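Home | Kitchen | Laundry | Workshop | Ask Us

We use cookies to remember your settings. OK

When the Gripper Won't Let Go of the Cloth

By Zineb Radwan

I love picking up laundry with a hand gripper, and I love fixing one even more! Last February mine started jamming shut on soft things. Shirts, socks, tote bags: it grabbed them fine and then hung on for dear life. The culprit was a thread wound around a pivot screw, so fine I missed it twice.

First rule, and please take it seriously: switch off and unplug before your fingers go anywhere near the arms. Mine let go with a snap and pinched my thumb hard enough to leave a mark for 4 days.

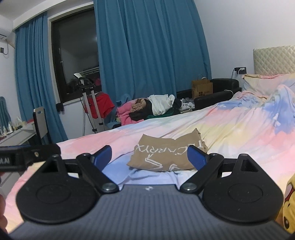 Now get a flashlight and look into every joint. Tweezers beat scissors, and a wooden toothpick gets lint out of the tight spots beautifully. Wipe the finger pads with a barely damp cloth and let them dry. Skip the oil! I tried a drop and it crept onto the pads, and then nothing would stay put.

Drawstrings and loose tags are the worst offenders, so tuck them under before you grab. Danica Atanasov wrote in to say she snips stray threads first, and I've started doing that too. It works so well.

If it still sticks after two cleanings, stop using it and have the motor checked.

Related tips
Getting lint out of a dryer vent
Folding fitted sheets
Quieting a squeaky drawer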